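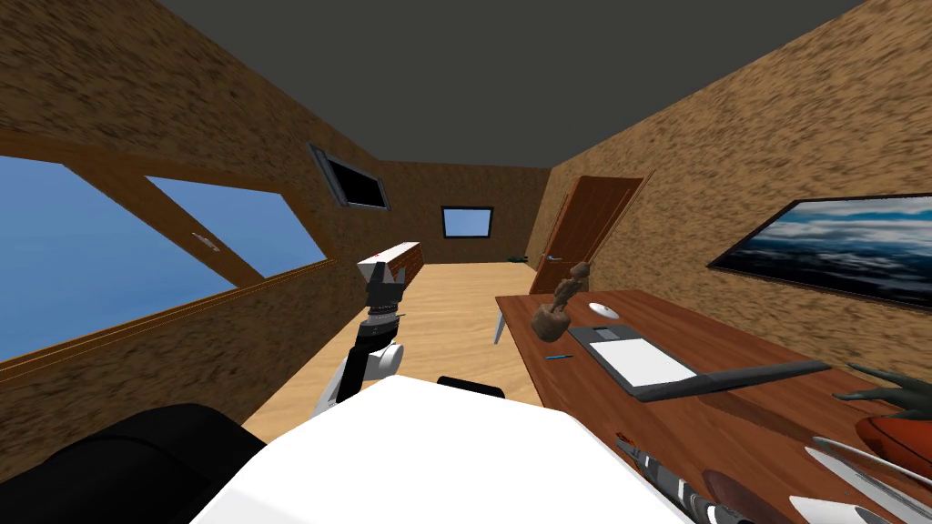
Plank floor and the long window

Filed under: Print & Promo > Giveaways > Pens, mugs and bags

Pens or mugs for a first order?

Treasa Tully
July 8, 2023

Hello all, first post after months of reading. I run a small curtain and blind business in Wunville, just me and my sister, and we want something with our name on it to leave behind after a fitting. We've never ordered anything printed apart from business cards. My sister wants mugs. I want pens. We've been arguing over it for a fortnight and I said I'd put it to strangers on the internet, so here we are.

I've had one quote so far, from Dindovdale Print. They'll do 1,000 pens in one colour, or for much the same money a far smaller pile of mugs (I do mean small, I could fit them in the boot). Our logo is dark green with a thin gold line under the name. The lad on the phone said the gold would be "a challenge" on a pen barrel and then wouldn't say any more than that.

Anyone been through this? I don't want to end up with a garage full of something I'm embarrassed by.

Peadar Egan
Mugs, no contest. I've a plumber's mug in my kitchen that I've drunk out of every morning for years and when the boiler went, guess who I rang. I couldn't tell you the name on a single pen in this house.

Coralie Lockyer
I'd go the other way, sorry Peadar! Pens travel. I do dog grooming and mine turn up in the vet's, the post office, my own mother's handbag. A mug goes to the back of the cupboard behind all the other mugs and stays there till somebody moves house. Also they break in the van. I lost 5 in one delivery and the supplier wanted photos of every single one before they'd talk to me about it.

On the gold line, drop it for the pens. Ask your designer (or whoever has the original file) for a plain one-colour version of the logo with the line taken out or made thicker. Anything thin fills in or disappears at that size. My first lot had a little paw print with whiskery bits and it came out as a blob — I gave them away anyway but I winced every time.

Treasa Tully
Thank you both. The original file is a bit of a sore point. The man who drew it up for us has retired and all I have is a picture of it that I've been pasting into invoices. Is that going to be good enough?

Siv Hellström
No. They will want a vector file, so an .eps or .ai or a proper PDF. If you zoom in on what you have and the edges go fuzzy, that is what will be on the pen. Most printers will redraw it for a fee and you should ask to be sent the redrawn file afterwards. Get that in writing before you pay. I paid Purano to redraw ours, then I changed supplier in February and had to pay for the whole thing over again with the new people. My own fault for not asking.

Other things to ask for in the quote, from someone who has been stung:

Is the set-up charge per colour or per order?
Is delivery in there?
Is there a charge for a second proof?
Do they print "overs" and bill you for them? 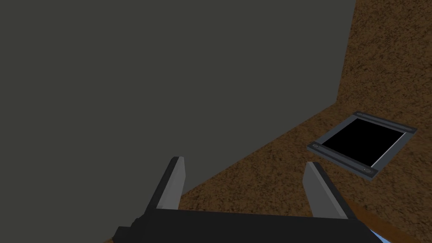 The last one caught me badly. Some firms reserve the right to send a few more or a few less than you ordered and charge to match, and it's buried in the terms. It came to 26 extra notebooks in my case and I was billed for every one. I rang up to complain and they read me the paragraph. It was there, I just hadn't got that far down the page.

Peadar Egan
That would drive me up the wall. Did you send them back?

Siv Hellström
I couldn't, they had my name on them. I'm still using them for shopping lists.

Rosalinda Soriano
Can I put in a word for neither? I've a small upholstery workshop so we're nearly in the same line, Treasa, and what worked for us was a cloth tape measure. People keep it in the kitchen drawer and when they're wondering whether a new sofa will fit, out it comes with our number on it. For blinds I'd have thought it was perfect. They cost more each than a pen, but I only ordered what I'd use in a year.

I got mine through Ó Riain. The girl there talked me out of full colour and she was right, plain black on white and you can read it without your glasses.

Coralie Lockyer
Oh that's very good. I wish I'd an equivalent for poodles.

Peadar Egan
I'd still say mug. People are in and out of other people's kitchens all day, they see the mug. When does anyone visit your drawer?

Rosalinda Soriano
Whenever they need new curtains, Peadar!

Treasa Tully
I hadn't even thought of a tape measure and now I feel a bit daft. Rosalinda, was there a minimum? And did the printing rub off? My sister's worry is that anything soft will look tatty by Christmas. She has a point, we were given bags at a fair once and the lettering cracked the first time they were folded.

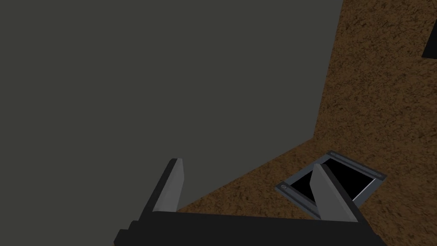

Rosalinda Soriano
There was a minimum but it was low, I'd ring and ask as it might have changed. Rubbing off, a bit, yes. The numbers on the tape itself are grand but our name at the end has gone greyish on the one I carry in my apron, and that gets pulled out all day long. I wouldn't expect a customer's to get anything like that wear. Ask for the name on the case as well if you go for the kind that winds in.

Siv Hellström
I'd ask for a sample with real printing on it, whatever you choose. A blank sample tells you nothing about the ink. Scrub it with washing-up liquid, leave it in the van for a week, see how it looks. I paid for one printed bottle before our last order and the lid leaked, so that was money well spent.

Peadar Egan
Agree with Siv there. I'd do the same with a mug, put it through the dishwasher a good few times. Some of the cheaper ones say hand wash only on the bottom and who's doing that.

Coralie Lockyer
One more from me — put your phone number on, not only the website. My older customers all ring. And don't put a price or an offer on anything, you'll change it and be stuck with the old one. I've 71 fridge magnets with a nail clipping price on them that I can't bring myself to bin.

Treasa Tully
Phone number, yes, will do. I've shown my sister the thread. She says Peadar is the only sensible person on here, but she's agreed to let me get a printed sample of the tape measure and one mug, and we'll see which she's still using at the end of the month. I've asked Dindovdale what they'd charge to redraw the logo too and whether I get to keep the file. Will come back when I hear.

Contact the moderators | © Small Trader Print Forum | Back to top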